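Handout 3: Learning household tasks from demonstration
Mobile manipulation course, Tenstead
Notes by Awuor Nyanda

Please read these notes before the October lab. They continue from Handout 2, where we treated a single arm at a fixed bench. Now we move to two arms in a furnished room, and the method must change in several places.

1. The basic idea

We want a policy, which means a function that takes the present observation and gives the next action. In behaviour cloning we do not write this function by hand. A person performs the task many times through the robot, we record pairs of observation and action, and we fit a network to them. The loss is only the distance between the action of the network and the action of the person.

The known weakness is drift. A small error brings the robot to a state which the person never visited, and there the network has no good example to follow. The next error is then larger.

2. Action chunks

In the Clostis experiments the network predicts 40 actions in one step. The robot executes the first 8 of them and then predicts again. With longer execution the motion is smoother, but the robot reacts late when an object slips or turns in the fingers. With shorter execution it reacts quickly and may hesitate between two possible grasps. You will try both in the lab.

3. Grasping by the rim

Thin-walled containers are a useful test for this method. The fingers must close on a narrow edge, and the container can rotate about the grasp point when it is lifted. If there is something inside, the centre of mass is not known to the policy.
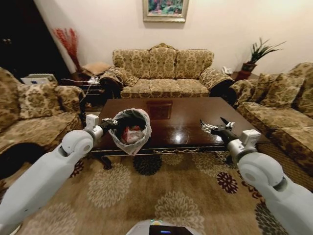

Figure 1. Left gripper holding a mesh wastebasket by the rim over the coffee table. The right gripper is open.

Note the tilt of the basket. The pose of the gripper alone does not tell us the pose of the object, so a state vector made only of joint angles is not sufficient. The head view must be part of the observation. Note also the glossy table top: reflections change with the viewpoint, and a network trained in one room can easily learn to depend on them.

4. What to record

For each demonstration, save the joint positions of both arms, both gripper openings and the head view, all with one common clock. Record the idle arm too. If you leave it out, the policy has no target for this arm and it may wander into the path of the other one.

The Halletville set, which you will use, has 52 demonstrations. Keep 8 of them for validation and choose these before you look at any result.

5. Exercises

a) Explain why a low validation loss does not guarantee success on the robot. Use the word "drift" in your answer.
b) Train the policy with three different execution lengths and plot the position of the left wrist over time.
c) Read the chapter by Sârbu on correction data, and write half a page on how you would collect corrections for a rim grasp.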